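Wandon lab posts its plush-hanging results, and I got to read them early

Posted Thursday, February 22, 2024

I've been following the Wandon group since November, when they first said they wanted to teach a robot arm to hang up little plush toys, and this week the write-up finally landed. I read the whole thing on the bus and missed my stop!

The short version: they trained a policy on 1494 recorded demonstrations, all of them done by people holding grippers in their own hands, with no robot arm in the loop at all. Then they put the policy on a pair of real arms and had it pick up a toy, find a peg on a small rack and hang the thing there. It got the toy onto a peg in 649 of its test runs. The full set of test runs is in the write-up, along with a long table of what went wrong in the others (mostly missed pegs, and some toys that rolled away when a finger nudged them).

Liudmyla Polishchuk, who leads the project, told me the soft stuff was the whole point. "A block is the same shape every time you squeeze it," she said. "A toy gives way, and then your nice grasp plan is a guess." She sounded pretty cheerful about it, I have to say.

The setup is small enough to fit on one table. One gripper in each hand, a tray in the middle, the rack behind it, and off you go.
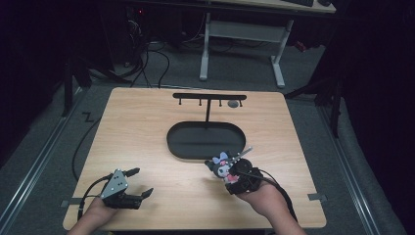 Why use hand-held grippers when you could just drive the robot by remote control?

Speed, mainly. A person with a gripper in each hand moves close to the way they normally would, so a demonstration takes seconds, and the group can collect them without tying up an arm. The catch is that people can reach in ways an arm can't, so every recording has to be checked against the arm's limits before it goes into training. The Wandon team threw out a fair number for exactly that.

The part I liked best was the comparison. They trained the same policy three times, once with the wide view only, once with the gripper views only, and once with everything together. Everything together won, no shock there, but the gripper-only version did much better than I would have bet. It was weakest at finding the rack, and close to the full version once the toy had been picked up.

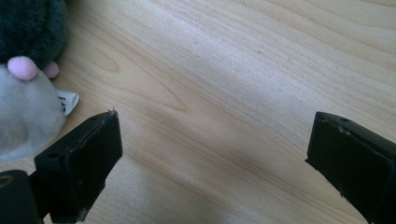 They also tried a cleanup step called Pralten, which trims out the pauses where a person stops to think. I was skeptical (people pause for good reasons!), but the trimmed data gave smoother motion and fewer dropped toys. Polishchuk says they still don't know how much trimming is too much, and that's next on her list.

Funding for the next round comes from the Babić fund, and a second group over in Wodlow will repeat the tests with 6 toys that weren't in the training set. The plan is to get to over 3000 demonstrations before anyone touches the model again. I've asked if I can come by and try the grippers myself, and I'm still waiting to hear back.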